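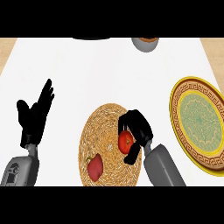
4.2 Moving food items between table objects

The second group of tasks concerns the setting and clearing of a table. We chose it since earlier work on kitchen chores often stops at rigid objects such as cups and blocks, while a person who clears a table must also handle fruit and vegetables, and these differ in shape from one piece to the next. All trials in this section were run in simulation, with two arms and two five-finger hands, and with the same control rate as in Section 4.1.

A typical state during the task is given in Figure 3. The instruction is one short sentence, for example "put the tomato on the plate". The policy receives the head view, the joint positions of both arms and the sentence. It doesn't receive the object positions, although the simulator knows them. We think this is important for a fair answer to the question of household use, as no home will supply such values.

Figure 3. Table task in simulation. The right hand holds the tomato over the woven mat; the pepper lies on the mat and the patterned plate is at the right.

We compare two policies. The first, called Nultarska, was trained only on the demonstrations for this task group. The second, called Kokberg, was trained on all groups together and then tuned on the table tasks. Both used 197 demonstrations for the table tasks, recorded by two operators. The total training set of Kokberg has 3130 demonstrations. Each policy was tested in 100 trials, and the start positions were drawn again for each trial but were the same for both policies.

A trial is counted as a success when the named object rests on the target, the hand is open, and no other object has left the table. The last condition was added after the first tests. In these tests the policy often reached the goal but pushed a second object over the edge with the forearm, and we didn't want to call this a finished chore.

Under this rule Nultarska completed 53 trials. Kokberg did better on the grasp itself, but it was slower, and several of its trials ended by the time limit with the object still in the hand. We therefore don't claim that the larger training set solves the problem. For both policies the most common failure was at the moment of release. The fingers opened one after the other, the tomato rolled, and the policy had seen few examples of how to follow a rolling object. The pepper rolled less, but it was more often grasped near the stem and then turned in the hand during transport.

A second observation concerns the hand that is not used. In single-object tasks one hand has no work, and a person would let it rest or use it to hold the mat. Our policies keep it raised in most trials. This costs nothing in the score, but it shows that the policy has learned two separate arms – and a chore such as wiping under a plate needs both of them at one time. Tasks of this kind are treated in Section 4.4.

The results must be read with care. The simulated tomato doesn't become soft under pressure and can't be damaged, so a grasp that succeeds here could spoil a real one. Friction between fingers and food was set to one fixed value for all trials. Chettiar et al. report that such a choice can hide slips which appear at once on real hardware, and our small test on the Gundska bench points in the same direction. We give the numbers of this test in Appendix B.

In our opinion, these policies can't yet be left alone with a dinner table. They can find and lift the correct item in many layouts, but they release it with too little control, and they don't notice when the result is wrong. Annapurna Rao suggested to us that a simple check after the release, with a second attempt if the item is missing from the target, would repair a part of the failures. We tried this only with Nultarska, and the outcome is described in the next section.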